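Section 6: Running a leadership ballot

Lovely, you've got to the best bit! By now your branch list should be loaded and your candidates approved. Opening the vote takes only a few minutes.

6.1 Open the ballot

1. Sign in to Aryee as Returning Officer and choose New Ballot.
2. Type the name of the post exactly as your rule book has it. Members see this line at the top of the voting paper.
3. Add each candidate. The order is shuffled for every voter, so enter them however you like.
4. Pick a counting method. Most parties use Preference - it handles three or more candidates beautifully.
5. Set the closing time and press Check Roll.

Note: Check Roll compares your list with the membership cut-off date. In the Bromeneck trial it passed 756 members and held back 43 whose subscriptions had lapsed. Held names stay on screen until you accept or remove them.

Caution: once you press Open, candidates can't be added or renamed. If someone withdraws, use Withdraw Candidate and their votes will pass to the next preference.

6.2 Send postal papers

1. Go to Post and tick the branches that need paper.
2. Print one test sheet first and scan the code in the corner.
3. Print the rest. Dalasthorpe ran off 236 in one evening, which was great going! 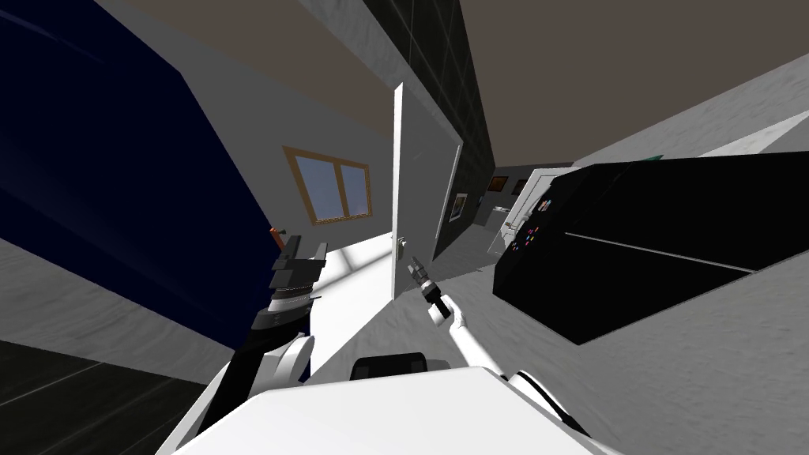

Mirjana Vlachou wrote to ask whether a member who has been sent a paper can still vote online. Yes, they can! The first vote to arrive is the one that counts, and the second is logged as a duplicate.

4. Enter returned papers under Post, then Receive. Two officers must be signed in - the Receive button stays grey until they are.

To close the ballot, go on to section 7.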